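Sorting Citrus for the Bowl and the Refrigerator

By Archana Dubey

Citrus keeps longer when it is sorted on the day it comes home. The work takes little time and needs a table, a cloth and a basket with holes in the sides.

Start by emptying the bag. Fruit at the bottom carries the weight of everything above it, and pressure damage often stays hidden under sound peel for several days. Set the pieces down singly and leave space between them. Turn each one once. A soft patch near the stem end is the usual first sign of decay, and a fruit that has one should be juiced the same day or discarded.

Shalini Awasthi, who manages the packing room at Weltmont, grades by firmness first and color second. Green areas on the peel are a poor guide to ripeness. Oranges can be fully mature under patchy skin, and nights that stay warm will hold the green in place.

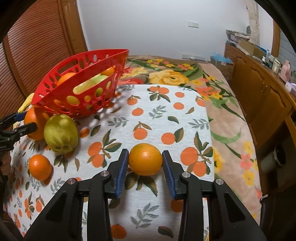
Choosing the container

A perforated plastic basket suits citrus better than a deep solid bowl. Air moves through the side holes and moisture does not collect against the lower fruit. Glossy plastic also wipes clean, and mold spores left from the last batch are a common cause of early loss. Wash the basket between fills and dry it fully.

Limit the depth to 2 layers. Large fruit goes in first, small fruit on top.

Storage times

At room temperature, plan to use oranges within 5 days of sorting. Anything held longer belongs in the refrigerator drawer, unwashed and out of sealed bags. Check the basket every second day and remove any piece that has softened.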